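Prurnano Accord

The Prurnano Accord is a trade and transit agreement between the neighboring self-governing districts of Bastby and Benov. It was signed in the year 2000 in the market town of Prurnano, after which it is named, and it removed most of the tolls and inspection fees that had been charged on goods crossing the Beyene, the river between the two. The accord is a lively favorite among students of small-scale diplomacy. It is short, it is unusually readable, and it was approved in Bastby by one of the most exciting popular votes the region has seen.

Background

Bastby and Benov had traded with each other for as long as either has kept records, and for most of that time they also charged each other for the privilege. Bastby collected a wheel toll on carts and later on trucks. Benov preferred a weighing fee, charged on its own bank, with a separate rate for livestock, timber, salt, and anything carried in barrels. The two systems never matched. A load of apples sent downhill from Bastby could be charged three times before it was sold, and a load of cheese coming the other way could be charged four times if it arrived after the weigh house had closed.

Earlier attempts to tidy this up make wonderful reading. One draft treaty failed over the definition of a barrel. Another got as far as a signing dinner, where the Benov delegation discovered that the copy on the table still had the old livestock rates in it and went home before dessert. A third draft was approved by both councils in different versions, and for several months each side cheerfully applied its own.

Negotiations

Talks resumed in earnest when the road bridge over the Beyene was due to be rebuilt. Neither district wanted to pay for the whole bridge, and each wanted a say in what could be charged on it. The delegates met in Prurnano, which lies on the Benov bank but has always held its main market under a Bastby charter (a splendid oddity that still confuses visitors).

The sticking point was the so-called reserve clause. Bastby insisted that either side should be able to leave the accord with one year's notice. Benov wanted no exit at all for the first ten years, arguing that merchants would not invest in warehouses along a border that might close again. The compromise, written into Article 9, allows either district to give notice at any time, but a notice takes effect only if a second vote, held at least six months after the first, confirms it. Supporters call this the "sleep on it" rule. It has been copied in at least two other local agreements, and it deserves to be better known.

Ratification

The Benov council ratified the accord by a show of hands. Bastby put it to a public vote in October, and the campaign was terrific. Fruit growers, who wanted the bridge open and cheap, toured the villages with a brass band. The toll staff, who stood to lose their posts, ran the sharper campaign, with posters asking who would mend the roads once the toll money was gone. Dairy farmers were split almost down the middle, often within the same family.

The accord passed by a margin of 740 votes. In the hill parishes it lost badly, and the result hung on the late returns from the river wards, which came in well after midnight. The losing side asked for a recount in one ward, got it, and saw its total there fall slightly.

Main provisions

The text has 23 articles. The most important are as follows.

Articles 1 to 4 abolish the wheel toll and the weighing fee on goods produced in either district. Goods from elsewhere still pay, at a single shared rate.

Articles 5 to 8 set up the Joint Transit Office in Prurnano, with an equal number of staff from each side. The office publishes its rates every spring and hears complaints in open session. Its hearings draw a crowd, and rightly so.

Article 9 contains the exit procedure described above.

Articles 10 to 16 deal with the bridge. Each district pays half of its upkeep, and the weight limit can be changed only by agreement.

Articles 17 to 22 cover seasonal work, fishing from the banks, and the recognition of each other's veterinary papers.

Article 23 defines a barrel.

Operation

Traffic on the bridge grew quickly once the tolls were gone. The first full year's report of the Joint Transit Office recorded 1283 commercial crossings in a single week at the height of the apple harvest, a figure the office was so pleased with that it printed it on the cover. Warehouses went up on both banks, and the Prurnano market added a second row of stalls.

There have been disputes, of course. Benov complained for years that Bastby was slow to pay its half of the bridge repainting. Bastby in turn objected when Benov began charging for truck parking next to the approach road, calling it a weighing fee under another name. The office ruled for Bastby on that one, in a decision of just two pages that remains a model of clear writing. 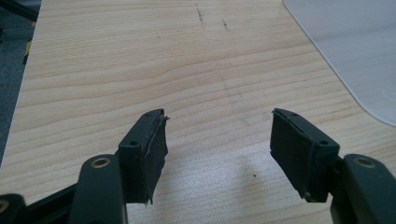 A speaker at one of the open hearings complained that the office had become too comfortable, and that small traders were still filling in the same form twice, once for each bank. The speaker added that the accord was the best thing ever to happen to the river, and that this was exactly why the paperwork ought to be worthy of it. The office introduced a single form the following spring.

The exit vote

The "sleep on it" rule has been tested once. After a poor harvest and a sharp rise in the shared rate, Bastby held a first vote on leaving, and the leave side won narrowly. What followed is the part of the story that political writers love. During the waiting period the two districts kept talking, the rate was lowered, and a new schedule for bridge costs was agreed. At the second vote the notice was turned down by a wide margin, and under Article 9 it lapsed.

Opinion on the episode is divided. Admirers say the delay gave both sides room to fix the real problem. Critics say it let the councils ignore a clear result until people grew tired of the subject. Both readings still turn up in Bastby election leaflets.

Legacy

The original copy of the accord is kept at the Joint Transit Office and can be seen on request. Copies are used in Prurnano schools, where pupils act out the negotiations, and the part of the Benov delegate who walks out before dessert is fiercely fought over.

See also: Beyene road bridge; Benov weighing fee; Local referendums in Bastby

This article was last edited on Apr 6, 2020.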